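The Shirt Lesson

By 15 minutes past the hour I had taught the machine to hang a shirt, in the sense that my hands had hung one and its hands had been dragged along for the ride. Drernel paid by the episode. The counter on my headset said 30. The day's target was 201, and it was already Thursday in every part of my body.

"Smooth motions," said the voice from Saler, the company Drernel hired to be disappointed in me. "It learns whatever you do."

I thought about that. I sigh before every red hanger. I square up to the bar like a man about to apologize to it.

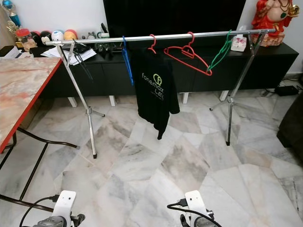 Episode 31

I reached for the black shirt. The grippers reached too, a hair behind me, polite as in-laws. Up on the cabinet the little god in red and gold watched with his round gold thing and offered no notes.

"Pause," said the voice. "What was that?"

"What was what?"

"The arms. They dipped before you moved."

I held perfectly still - so did they. Then, very softly, both motors let out a breath.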